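Open day FAQ: Plirnidik workshop, Bako
Reading time: 2 min

When is it?
Last weekend of August, doors at 10am, last group goes in at 3.30. No late entry to the demos, sorry, the room is small.

Do I need a ticket?
Yes. Free, but there are 400 and last year they went early. One ticket per person, babies included (fire rules).

What will I see?
Two rooms. Downstairs is the arm demo, sorting and stacking, 16 minutes start to finish. Upstairs is the hand-held grippers, where people show the small household jobs the robots learn from. Bedding, boxes, drawers, jewellery, cups. Slower than the arm. Most people stay longer up there anyway.

Can I try a gripper?
Yes, upstairs only. Age 8 and up. Queue on the landing, about five minutes each. Squeeze to close, let go to open. Take rings and long bracelets off first please, there's a tray.

Is it heavy?
Gets heavy after a while. Rest your elbow on the bench. Left-handers tell the desk, we have one set up for you.

Will I be recorded?
Only if you sign the sheet. Grippers used by visitors have recording switched off unless you say otherwise. If you do sign, you can change your mind until the end of August, email the desk with your ticket number.

How many recordings do you have already?
2,018 from the Wutden flat at last count. More by the time you come.

Why such fiddly things? Why not just big boxes?
Big boxes are mostly done. Thin chains, rings, beads on soft bedding, those are still hard. Things roll, fabric gives, the fingers catch a fold. Ask upstairs, they will go on about it.

Will the robot do what I ask?
No. The arm runs a set programme. It does drop things. We leave the drops in.

Is it noisy?
Downstairs yes, a bit, the compressor kicks in with no warning. Ear defenders by the door. Quiet hour is 10 to 11, compressor off, half size groups.

Parking?
None on site. Use the Porkasetti car park and walk through, gate is on the left after the bike racks. Blue badge holders ring the bell at the back.

Step free?
Downstairs yes. Upstairs has a lift but it's slow so leave time. Accesible toilet on the ground floor.

Food?
Tea and a cake table in the yard. Cash or card. Not in the demo rooms, crumbs get in evrything.

Can schools come?
Not on the open day. Separate visits from October, form on the schools page.

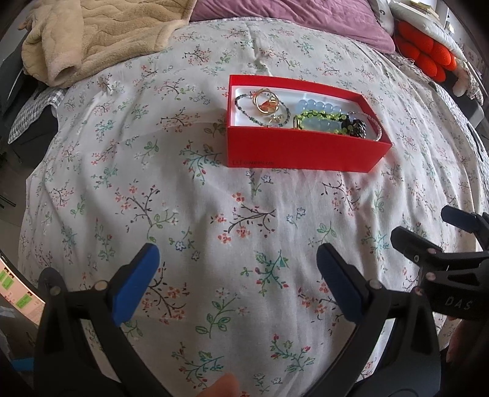
Reader comment, Bluegate: went last year with my dad and the upstairs queue was well over five minutes, more like forty by lunchtime. Go up first and do the arm after. Also is the quiet hour on both days or just the one?

Related
Schools visits: how to book
What happens to your recording
Getting to Bako by bus
Last year's open day in short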